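Unit 5. Scale Figures: Parts Breakdown, Paint and Display

Notes by Zaid Shboul. Read before the January bench session.

5.1 Scale and stated height

Scale is the ratio of the figure to the character's stated height. A character 161 cm tall at 1/7 scale gives 23 cm from heel to crown. Hair, hats and raised weapons are left out of that number but are often included in the height printed on the box. When you fill in the data sheet, record both values and say which one is which.

Non-scale figures have no fixed ratio. Compare them only within one product line.

5.2 Parts breakdown

A sculpt is cut into parts for three purposes: to release from the mold, to allow separate painting, and to fit the box. Cuts are placed where the eye expects an edge, such as a collar, a belt, a glove cuff or the top of a boot. Bangs are nearly always a separate part from the face. Long hair is split at the nape.

The Senholm prototype used in class has 14 parts before paint. The Berau version of the same pose has 23, mostly in the skirt, which was divided into panels so that each underside could be sprayed before assembly.

5.3 Materials

PVC is used for bodies, hair and clothing. It is soft enough to come out of a mold with shallow undercuts. It also creeps under load, so a figure standing on one thin ankle will lean over time, faster in a warm room.

ABS is used for bases, pegs and straight props. It holds an edge but snaps when bent.

Bent PVC can be corrected with warm water. Hold the part in shape and move it to cold water before letting go. Do not do this with parts that carry water-slide decals.

5.4 Paint steps

Base color, shading, masks, pad printing, top coat. Eyes are pad printed in several passes, one color per pass. Check registration under a loupe: the highlight should sit fully inside the iris. Common faults to log are overspray at mask edges, dust under the top coat, and gloss on skin areas that should be matte.

5.5 Display

Pegs go in straight. If a foot resists, warm the foot and leave the base alone. Keep figures out of direct sun. Leave the case door open now and then, as plasticizer vapor builds up in a sealed case and makes surfaces tacky.

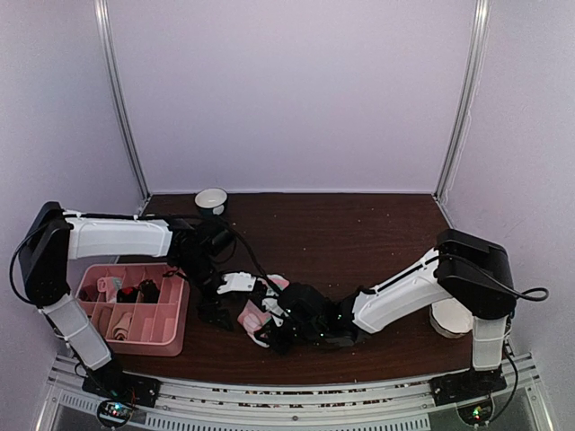

Fig. 5-1. Two arms over a wood-grain tabletop.

5.6 Exercise

Take catalog item 762 (Zoubi line) from the Ernetcombe shelf. Sketch the front and back, mark every seam you can find, and list the likely material of each part. One page, due at the start of Unit 6.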